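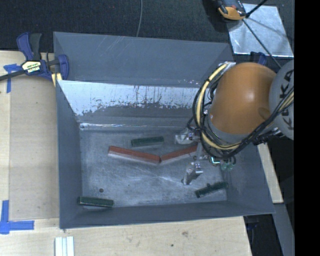 关于料箱抓取数据采集工作的阶段记录

自五月起，本人参与Sisovent实验室的料箱抓取项目，主要负责示例数据的采集与核验。项目的目标是训练一个抓取评估模型：输入料箱上方的图像与一个候选抓取姿态，输出该姿态成功的估计值。模型结构由Umesh Kanaujia负责，采集程序由Kiran Saxena编写，本文仅就采集环节的做法与所得作一整理，供组内同事及有类似工作的同行参考。

一、采集对象与工位

首批对象选用长方体积块，颜色为红褐与深绿两种。积块形状简单，均为长方体，便于将失败原因归于姿态与接触，而较少受到物体外形差异的干扰。颜色不作为模型的学习目标，但在复核录像时，两种颜色有助于辨认相邻积块之间的遮挡关系。

机械臂为KUKA产品，末端装有金属手指夹持器。料箱内壁倾斜，积块滑落后多停留在箱底，但仍有一部分会斜靠于箱壁，或者彼此首尾相抵。此类布局正是本项目所关注的情形。若每次均将积块整齐摆放于中央，所得数据固然干净，训练出的模型在实际料箱中却难以使用。

料箱以快速夹固定于桌面，桌面另贴有蓝色胶带作为位置标记。每次开工前，须核对料箱边缘与胶带是否对齐，并运行一次标定检查。标定偏差超出允许范围时，当日数据一律不得并入主数据集，须重新标定后再行采集。

二、单次示例的构成

一次完整的示例包括以下内容：抓取前的图像，候选姿态，夹持器闭合后的开度读数，提起后的图像，以及成功与否的标签。标签首先由程序依据开度读数自动给出，再由人工对照提起后的图像抽查。

自动标签存在两类常见错误。其一，夹持器同时夹住两个积块，开度读数大于单块宽度，早期程序将其记为异常并直接丢弃。经讨论，现改为单独设立“多件”一类予以保留。其二，积块仅被夹住一角，提起瞬间读数正常，移动途中脱落。对此，Kiran Saxena在程序中增加了第二次读数，时间点定于机械臂到达放置位置之前。修改之后，此类误标明显减少。

三、批次安排

采集按批次进行，每批计划抓取400次。第一批最终保留384次，其余因通信中断或图像缺失而剔除。剔除记录与原因另存一表，不作删除处理。本人认为此项规定十分必要：第三批中曾有连续数次图像缺失，正是通过比对剔除记录，才查明系线缆在手腕转至极限角度时受到牵拉所致。

每批之中，候选姿态来源分为两部分。前半批由随机策略产生，后半批由当前模型产生，并加入一定扰动。随机策略成功率偏低，却能够覆盖模型不会主动尝试的区域。若过早取消随机部分，模型会反复选择箱体中央平躺的积块，对靠近箱壁者评分失准，而这一偏差在离线指标中几乎无法察觉。Umesh Kanaujia曾主张将随机部分压缩至一成，试行一批后，双方同意恢复原有比例。

四、布局的重置

积块布局的重置方式，是本阶段争议较多的问题。人工摆放耗时较长，且操作者不免带有习惯。本人复核前期录像时即发现，自己摆放的布局中，积块长边多与料箱边缘平行，斜置者偏少。此后改为由机械臂抓起积块后在随机位置释放，每抓取11次再由人工搅动一次，以打破逐渐形成的固定布局。

释放高度亦须控制。高度过低，积块姿态变化有限；高度过高，积块易弹出箱外，须暂停程序拾回。目前所用数值系经反复试验确定，仅适用于现有料箱，更换容器时应重新测定。

五、靠壁积块

靠近内壁的积块仍为失败率最高的一类。夹持器手指需要在积块与箱壁之间留有空间，空间不足时，手指先触及箱壁，继而触发力限保护。此类中止在初期未计入失败，而是归入系统故障，致使模型对箱壁附近的评分普遍偏高。现已将全部历史记录重新归类，力限保护触发者一律标为失败，并附接触位置。

重新归类涉及约1,001条记录，由本人逐条核对，历时较长。若在采集之初即明确定义失败，这部分工作本可避免。建议开展同类工作的团队，在第一次抓取之前先将标签定义形成书面文件，并由采集与建模双方共同确认。

六、数据交接

数据按批次打包，附标定文件、程序版本号与操作人记录，移交Brullodberg训练平台。训练人员不得自行修改标签，如有异议，须退回采集方复核后重新发布。该流程略显繁琐，但自实行以来，各次训练结果均可追溯至确定的数据版本。

下一阶段拟引入Bhatt项目组提供的圆柱形零件，与积块混合投放。圆柱形零件易于滚动，前述释放高度与搅动频次均需重新评估，第二次读数的时间点是否仍然适用，也有待试验。有关结果将在后续文章中予以记录。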